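Sim hands won't both stay on the steering wheel - help before regionals?
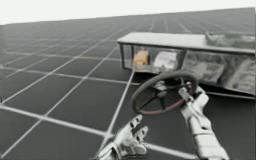

Right hand gripping the rim, left hand open below it.

posted by Vojtěch Tóth, April 2018

Hi all, I'm in the robotics club at Clarnton and we're doing the virtual driving task for the student comp. The sim has two robot arms and a steering wheel sitting in front of a long box thing with a grey top. Our right hand grabs the rim no worries, but the left just hangs about with its fingers open. We've done 70 runs and got both hands on in 9 of them, which is a pretty ordinary score! Grip code is the same for both sides (I copied it across and swapped the names). Has anyone got a clue what we should be looking at? Our teacher reckons it's the target point, my mate reckons it's the fingers.

Tera

I'd side with your teacher. When you copied the code, did you mirror the wrist angle as well? Our team at Braltison swapped the names and forgot the sign on the roll, and the left hand kept stopping short of the wheel. Took us ages to find - it was one minus sign on line 2,844 of a file that should never have got that long. Print the target for both hands at the start of a run and compare them. Also that wheel is tilted, so if you worked out your grab points as though it were flat, the left one will be off too.

Younis

same thing happened to us, we just turned the speed down and it was mostly fine. dunno why. good luck at regionals!!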